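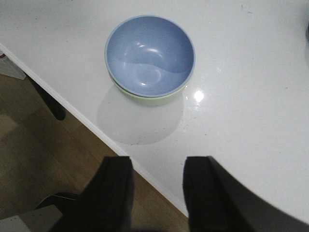

Why would the starch paste fail on the cover boards and hold on the spine linings, when it came out of the same pot? Flour content, I would have guessed, or else the boards were still taking up moisture when they went under weight. Has anyone weighed a board before and after?

Fair question, written under my last entry. Answer to the second part is yes, as of this morning. Answer to the first part is still open.

January, start 8:10 a.m.

Job: Procházka ledgers, volume 604. Boards lifting at the fore edge on the front cover, tail corner worst. Back cover sound. Spine linings from the same session are tight, no voids when tapped.

Paste as before: 32 g wheat starch, soaked overnight in cold water, cooked in the double pan until it went translucent, then held on low heat and stirred for another half hour. Sieved twice when cool. Slightly thicker than the last batch by the feel of the brush. I would like a better measure than the feel of the brush. The slump ring is still missing its base plate.

Board stock is the gray Sotuleck, same delivery as last time, stored flat on the lower rack. The rack is against the outside wall. I had not thought about this before and should have. Moved half the pack to the upper shelf by the door, where it will stay until the next job, with a pencil mark on the wrappers.

Board weights. Front cover board, straight off the lower rack: 468 g. Left it between dry blotters under light weight until after lunch and weighed it again. It had dropped by a little over three grams, still falling at the second reading. Offcut from the upper shelf, treated the same way, did not change enough to show on the bench scale. The comparison is poor, with the offcut being so much smaller, but the direction is clear. The boards have been going on damp.

A damp board plus wet paste plus a dry cover paper gives a long drying time in the press and uneven pull. The paper side dries first at the edges. If the book comes out at that stage the board shrinks after the adhesive has lost most of its grab, and the fore edge goes. The spine linings have no board under them, so they are not affected. This fits what was found on 604. It does not explain the back cover, which was cut from the same sheet and is fine. Grain direction is the same on both, checked by flexing.

Possible: the front board was the outer one in the pack. No record of which was cut first. From now on, write the pack position on the inside of the board in pencil before cutting.

Press. The Flamach was used for the original session, screw tightened by hand and left overnight. Checked the platen with the straightedge today. There is a low spot on the left, toward the front, enough to slip a piece of tissue under the edge but not a piece of cover paper. Turned the platen and checked it again; the low spot moved with it, so it is in the platen and not in the bed. Whether it matters through felt and a pressing board, I doubt. Logged anyway. If the front cover was on that side it would have had less pressure at exactly the corner that failed, and I cannot now say which way around the book was loaded.

Repair, 2:30 p.m. Lifted the turn-in at the fore edge with the thin spatula. Came up clean with almost no fiber on the board, which means the paste never wetted the surface properly. Scraped the old film, roughened the board lightly with the fine paper, brushed off. Fresh paste, two thin coats, the first left to go tacky before the second. Turn-in down, bone folder through silicone paper, then blotter, felt and pressing board. Did not use the Flamach. Used dead weight on the flat bench instead, 2992 g total, iron blocks plus the small brass one, all weighed together so it can be repeated.

First blotter change after half an hour: damp along the whole fore edge, even. Second change: damp at the tail corner only. Third change before closing up, dry to the touch. Leaving it under weight until tomorrow regardless. The last one also felt dry.

Test strips made up at the same time, same paste, same cover paper:
a. damp board, lower rack
b. board dried between blotters
c. dried board, surface roughened
d. dried board, sized with thin methylcellulose first

All under equal weight. Peel by hand when dry and note whether the paper splits or the paste lets go. Strip d is there for the Tollari albums, where the boards are more absorbent and roughening is not allowed.

Left to do:
Weigh the front board offcut again in the morning.
Humidity card for the lower rack, and one for the upper shelf.
Base plate for the slump ring.
Ask Sotuleck whether the board leaves them wrapped or open on the pallet.
Felt is compressed along one side, turn it before the next pressing.

Paste left over is in the cold cupboard, labeled. Discard it if it has gone watery at the top. Do not stir it back in.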